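Search Kids' Science Corner Search

Why Did the Robot Stop Folding?

I write about robots that mess up, because those are my favorite kind! This month it's a gripper, the part of a robot that works like your hand. The team at Tanulon wanted theirs to handle cloth on a bed. Sounds easy, right? You do it every morning (well, most mornings).

But cloth is tricky. A block keeps its shape. A sheet wrinkles, slides and flops, and it looks different every single time. 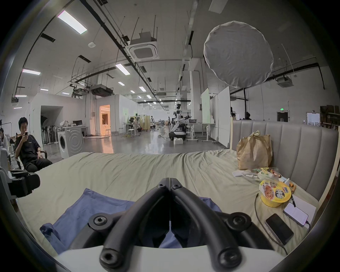
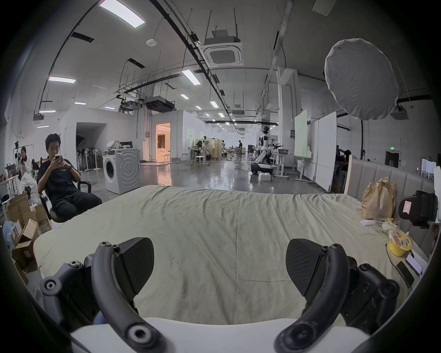 So what went wrong? On try number 17, the fingers closed and grabbed two layers when they only needed one. The motor kept pulling — and pulling — and it got too warm. Then a safety switch shut everything off. Click!

That switch did its job. A hot motor can break, or even burn somebody. The team waited 15 minutes for it to cool, and then they changed the program so the fingers let go whenever the pull feels too strong.

If you ever meet a robot, keep your fingers away from its fingers, even when it's standing still. It could be waiting for its next move! And ask a grown-up where the stop button is. I always do.

53 comments 1,153 shares
Last updated: October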